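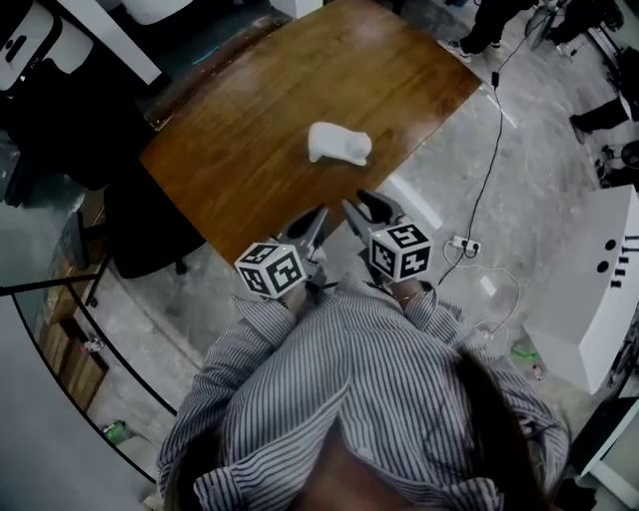 Oct 10, 2020, shirting again, and I want to get the yoke business down on paper while it's still fresh, as I never did write up the March muslins and have been sorry for it all week. The Inia block has always been drafted for somebody standing with their arms hanging down, like a coat on a hook, and people who wear our shirts spend most of the day at a table with their forearms out in front of them. Thin dark pinstripes on white are the best teacher for this that I know, better than any muslin with lines penciled on it. On a loose cut like the one in the photo the cloth goes into soft folds over both shoulders and down the arms as soon as the forearms go forward, and with a stripe you can follow each fold and see where the extra cloth has gone. On plain white you would only see that it's baggy. Loose is fine, I like loose, but I'd like to choose where it sits!

So, the yoke. Old draft has the back yoke seam dead straight and the armhole about even front to back. I've tried adding three eighths of an inch to the back armhole at the height of the shoulder blade and taking that same three eighths out of a shallow curve at the armhole end of the yoke seam. It means the yoke piece and the back piece don't lie flat against each other any more when you go to pin them, which startled me the first time (I thought I'd cut the wrong size) but they ease together nicely if you put the back underneath, against the feed dogs, and let the machine do the work. Chantal tells me this is how her mother always did it and she can't believe I've been pinning the thing to death.

Cloth. The Wevura striped cotton came in at last. We ordered 30 yards and it looks like a fair length, though I haven't rolled it all out to check. It's a closer weave than the swatch and a bit crisper in the hand, which I suspect is only sizing. Washed a test piece cut 83 inches along the selvage, warm wash, tumbled medium, pressed with steam and left overnight on the long bench before I measured. It came out at 81 and a quarter. That's a touch over two percent and I can live with it, but it must all be prewashed before cutting, every yard, and please nobody be tempted to skip it for the collars. A collar that shrinks inside its own interfacing bubbles and there is no pressing it out. I have two of those in the scrap drawer if anyone needs convincing.

Crosswise it hardly moved. I marked a run of stripes with a basting thread before washing and the spacing was the same after, as near as I can read a steel ruler with these glasses.

The dark stripe did not bleed onto the white. I put a strip of old bedsheet in with it to be sure and the strip came out clean. I'd like to try it once more with a hotter wash, as Poirier will certainly be asked about that in the shop and they'll certainly pass the question along to me.

Stripe matching. Here's where I lost most of the afternoon. Matching at the pocket is easy and matching at the front band is easy if you cut the band last. The yoke is where it gets fussy, as the stripes run up the back and then meet stripes running across, and a hair of tilt in the yoke shows up like a crooked picture. Harvey suggested cutting a split yoke on the bias, so the stripes meet in a V at center back and nobody expects them to line up with anything. I cut one. It's handsome! It's also stretchy as taffy along the seam and mine grew a quarter inch between the cutting table and the machine. If we go that way we stay-stitch first, before so much as picking it up, and I'd want the inner yoke left on the straight grain to hold it. My feeling is we keep the straight yoke for the regular shirts and do the V when somebody asks.

Machine notes. The lockstitch is set at 3000 and that's too quick for the eased seam, at least in my hands. I brought it down and the puckering went away, mostly. What was left went away when I changed to a finer needle and loosened the top tension half a turn. Zuvorlow thread, the thin one in white, lot 123 according to the cone. The cone before it was a shade creamier and I can see the difference on the topstitching of the sample cuff, so don't mix them on one shirt. I've put the creamy one on the shelf with the lining thread.

Presser foot needs looking at. There's a burr on the left toe that I found with my fingernail after wondering why the stripe was getting little snags. I rubbed it with crocus cloth and it's better, but I'd order a new foot.

Sleeves I've left alone for now. There's an argument for moving the elbow fullness forward to match what I've done in the back, and I drew it out on brown paper, and then I got nervous about changing two things at once. The drawing is rolled up behind the door. If the new back does what I hope, some of that drag across the upper arm should go by itself and the sleeve can stay as it is.

To do next: prewash the rest of the cloth, cut one full shirt in a medium with the new back and straight yoke, and have Harvey wear it for a full day at his desk, with the old block the day after for comparison. He's promised to write down when he first notices the shoulders. Chantal wants the cuff half an inch shorter and I've said yes.

Buttons still not here.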